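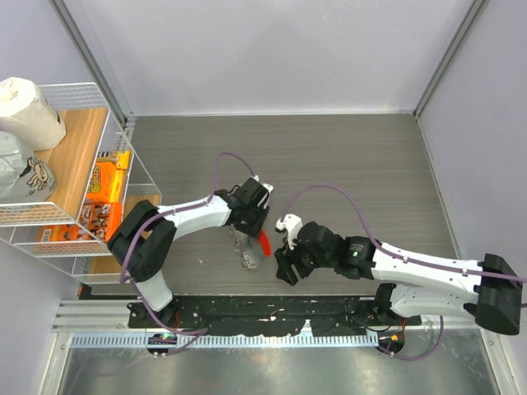
Rarilstead, Jan 2, 2021

Call for participants: does a tidying plan survive past the first month?

Every January we are told that a clear shelf makes a clear head. There are books about it, and classes, and a great many bins for sale. I have yet to see decent proof, and I have been asking for years. So we are looking for 40 households in and near Rarilstead to try one of these plans and tell us plainly how it goes.

The plan is called Laveo. It asks you to sort one shelf, drawer or closet a day for 27 days, then leave everything alone until the end of March. Its makers say the order holds. Maybe so. I suspect most of it slides back, but I would like to be shown wrong by people with jobs and kids and too many plastic bags.

Who can apply: anyone 20 or older who has lived at the same address since last March and expects to stay put through this one. Renters are welcome. If you already own more than one book on decluttering, please say so on the form. It won't rule you out, but we want to know.

What you would do: follow the plan, fill in a short diary each evening, and answer two phone calls from Tâm Lò or Obadia Bakilana. We will not come into your home. We do not want before-and-after photos either — they prove very little, and people clean up for them.

What you get: $57, paid by check after the second call. You get it even if you quit halfway, provided you tell us when and why. Quitters may be the most useful people in the study. There is no coaching, no certificate, and no promise that you will feel any better.

Laveo's makers are not paying for this and will not see the diaries. Mutua Mfinanga keeps the records, with names taken off before anyone else reads them.

To apply, pick up a form at the front desk of the Khaemba reading room or ask for one by mail. Return it to Tumaini Mussa at the same desk. We will take the first households that fit and keep a short waiting list.

Erasto Shirima, study lead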